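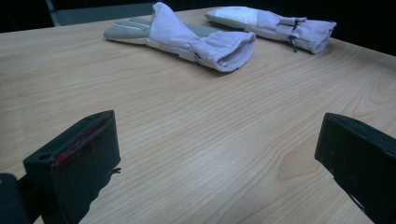 Hindeck opened its Bodstead workshop to the public on April 14, 2018, and 327 visitors came to see how the company teaches robots to handle soft objects. The open day was organized together with Sollix, which supplies the software for the project. At the main station, guests could try a hand-held gripper with two black fingers and practice on everyday things. A pair of white fencing gloves with gray trim, laid side by side on a wooden table, was one of the tasks. Gloves of this kind are difficult for a machine, as the cuffs fold and crumple in a different way each time they are put down.

Each group of 30 guests received a short introduction before the practice began. Visitors were asked to move slowly and to keep the gripper above the table between two attempts. During the day the public made 762 recordings, and nearly 100 of them were made by school students from the Maldonado district.

"We were very glad to see so much interest from our neighbors," the company said in a statement. "Many people stayed longer than they planned - some came back for a second turn."

Hindeck and Sollix will use the recordings in the next stage of their common work. A second open day is planned for October, again in Bodstead. Entrance will be free, but registration is necessary. Schools that wish to bring a class can contact the Hindeck visitor office.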